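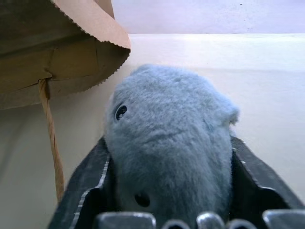 家庭用を名乗る卓上ロボットアームのキットを、とうとう買ってしまった。Devtonの一番下のモデルで、腕とグリッパーと手首カメラと、やたらに立派な化粧箱がついてくる。会社の昼休みに注文ボタンを押して、届くまでの間に三回ほどキャンセル画面を開いたが、押す勇気がないまま荷物のほうが先に来た。何に使うのかと家族に聞かれ、片づけ、と答えた。うちの片づけとは要するに、床とテーブルに出ているものを袋か箱に入れる作業のことで、手首カメラ越しに見ると、青みがかった灰色のぬいぐるみが二本の指に挟まれて顔の真ん中に斜めのしわを寄せ、すぐ横にクラフト紙の手提げ袋がねじり紐を垂らしている。黒くて丸い目はつやつやしている。しわの寄った顔でこちらを見られると、悪いことをしている気分になる。この気分は仕様書に載っていなかった。

さて、使い始めて一か月ほど経ったので、忘れないうちに書いておく。提供品ではなく自腹である。自腹だから辛口になるかというとそうでもなくて、人は自分の金で買ったものには妙に優しい。そこは差し引いて読んでほしい。

まず組み立て。箱の側面には「4ステップで完成」と書いてある。嘘ではない。ただしステップ2の中に小見出しが並び、その小見出しの中にさらに箇条書きがある。土台を机に留め、腕をつなぎ、グリッパーをつけ、ケーブルを腕に沿わせて留めていく。土曜の朝に始めて、腕が初めて自分で動いたのは夕飯の支度が始まる頃だった。途中で昼寝をしたので正味の時間はわからない。

ねじは余らなかった。これは評価したい。以前Adixの棚を組んだときは立派なねじが手元に残り、以来あの棚には軽い本しか置いていない。

つまずいたのはケーブルの留め方で、説明書の絵では腕の外側を通っているのに、本文では内側を通せと書いてある。外側に通したら、手首をひねったときに突っ張って、腕が途中で「いやです」という感じに止まった。内側に通し直したら動いた。本文が正しい。絵を描いた人と文を書いた人は別の階で働いているのだと思う。

次にソフト。これが本体だ。Devtonのアームは買っただけだと決まった位置から決まった位置へ動くだけで、物を見て掴むには別売りの学習サービスをつなぐ必要がある。公式に案内されているのはTrulixというサービスで、月額3000円。最初の月は無料だった。もう一つ、Fülöpという無償のソフトもある。こちらは画面がほぼ全部英語で、uの上の点々を打てないせいで検索にも苦労した。名前を入力できない製品は、それだけで客を選んでいる。

両方試した。先に言うと、今はTrulixに金を払っている。

Trulixのやり方は、自分で腕を動かしてお手本を見せ、その記録を送り、しばらく待つと腕が真似をするようになる、というものだ。お手本は手元の小さなコントローラーで操作する。ぬいぐるみの上まで腕を持っていき、下ろし、指を閉じ、持ち上げ、袋の口まで運び、指を開く。書くと簡単だが、最初の晩は自分が下手すぎて、お手本にならないお手本ばかり量産した。しかもこのサービスは几帳面で、こちらの癖まで覚える。私には袋の手前で一瞬ためらう癖があるらしく、学習後の腕も律儀に袋の手前でためらう。自分の優柔不断を機械に再生されるのは、留守番電話に入った自分の声を聞くのに似ている。

消そうと思ってためらわないお手本を足したら、今度はためらう日とためらわない日ができた。気分屋になった。

グリッパーについて。二本指で、左右から挟む。硬いものより柔らかいもののほうが得意、とDevtonの紹介ページにはあり、これは使った感想とも合う。ぬいぐるみは多少ずれて掴んでも毛と綿が引き受けてくれるので失敗が目立たない。逆にだめだったのがリモコン、ペン、あと食卓塩の瓶。瓶は掴むには掴んだのだが、持ち上げる途中でくるりと回って中身を撒いた。塩の掃除は私がした。

掴む強さは設定画面で変えられる。初期値はぬいぐるみには強すぎるように見える。下げればいいのだが、下げすぎると運んでいる途中で落とす。しばらく上げ下げして、顔がつぶれるが落とさない、というところに落ち着いた。ぬいぐるみの側の意見は聞いていない。

重さの上限は500グラムとのこと。家にあるもので試した限り、上限に近いものを持たせると肘のあたりが唸る。昔のプリンターが紙を吸い込むときの音に近い。壊れる音ではないとサポートページに書いてあって、わざわざ書いてあるということは、みんな聞いたのだろう。

袋の話もしておきたい。片づけ先に紙の手提げ袋を選んだのは、単に家に溜まっていたからだ。パン屋や雑貨屋でもらったものを捨てられず、袋を入れる袋まである。ところがこれがロボットには案外きつい。箱なら口の位置が決まっているが、紙袋は口がすぼまるし、腕が触れただけで向きが変わる。持ち手の紐も油断ならない。Fülöpを試していたとき、腕が紐に指を引っかけて袋ごと持ち上げ、そのまま初期位置に帰ろうとしたことがある。買い物帰りのようで少し和んだが、非常停止を押した。

Trulixのほうは、袋の向きを少しずつ変えたお手本を混ぜてからはだいぶましになった。公式の手引きにも「条件を変えて記録しましょう」とある。私は手引きを読まずに同じ向きで延々と記録していたので、そこは完全に自分が悪い。

手首カメラは画質がどうこうより、指が近すぎるのが気になる。どこを見ても自分の指が写っている。写真を撮るたびにレンズに指をかぶせてくる親戚のようだ。ただ、掴む瞬間の位置合わせには頼りになって、腕を横から眺めながら操作するより、手首の映像を見ながらのほうがずっとうまくいく。慣れると逆に、自分の手にもカメラがほしくなる。ソファの下に落としたものを探すときなど。

音は夜でも許容範囲だと思う。うちの場合は隣の部屋で寝ている家族から苦情が来たが、腕の音ではなく私の独り言についてだった。

サポートには一度だけ問い合わせた。学習が終わったと表示されているのに腕が動かない件で、返事は翌朝来た。「電源タップのスイッチをご確認ください」。確認した。切れていた。丁寧なお礼を返しておいた。

よかったところを書くと、組んだあとのがたつきがないこと、非常停止ボタンが大きくて押しやすいこと、それから無料期間の終わりをTrulixがちゃんとメールで知らせてくれたこと。黙って課金を始めるサービスに慣れすぎていて、これだけで好感を持ってしまった。我ながら安い客だ。

困ったところは、まずお手本の撮り直しが面倒なこと。一回でも変な動きが混ざったら一覧から探して消すのだが、一覧には日時しか出ない。小さな画像でいいから並べてほしい。それと、学習の待ち時間の表示が信用できない。「残り4分」のまま風呂に入って出てきてもまだ残り4分だったので、あれは時間の単位がうちと違う。アプリの日本語もところどころ怪しく、指を開くボタンが「解放」、非常停止を解くボタンも「解放」である。押し間違えるとどうなるかは、まあ、想像の通りだ。

Fülöpについても公平に書いておくと、腕の細かい設定をいじりたい人にはこちらのほうが楽しいはずだ。記録は全部自分のパソコンに残るし、待ち時間の表示もない。表示がないので裏切られもしない。私の古いノートパソコンでは学習を始めると冷却ファンが全力になり、ほかのことが何もできなくなったので諦めた。性能のいい機械を持っている人なら月額を払わずに済む。ただ、その機械を買う金で何年分の月額が払えるかは計算しないほうがいい。

肝心の片づけはどうなったか。ぬいぐるみを袋に入れるだけなら、自分の手でやったほうが早い。比べるのも気の毒なくらい早い。しかも腕の届く範囲に物を置いてやる必要があるので、床に散らかったものをまずテーブルに運ぶのは私である。片づけのために散らかし直している。家族はこれを見て何も言わなかった。何も言わないほうがこたえる。

それでも、夜、台所を片づけている横で腕がのろのろと下りていって、柔らかいものを挟んで持ち上げるのを見ていると、つい手が止まる。応援してしまう。袋の手前で例のためらいが出ると、そこだ、行け、と声が出る。家族からの苦情はだいたいこの時間帯に集中している。

買うべきかと聞かれたら、片づけが目的なら箱を買ったほうがいい。ロボットに何かを教えてみたい人で、机の端を一つ明け渡せるなら、このキットは値段のわりにまともだと思う。月額のほうは、無料の月のうちに飽きるかどうかを見てから決めればいい。私は飽きなかったので来月も払う。

次は靴下を教えるつもりでいる。左右を揃えるところまでは望まない。あと、延長ケーブルは付属のものだと短いので、机が壁から離れている人は先に買っておくこと。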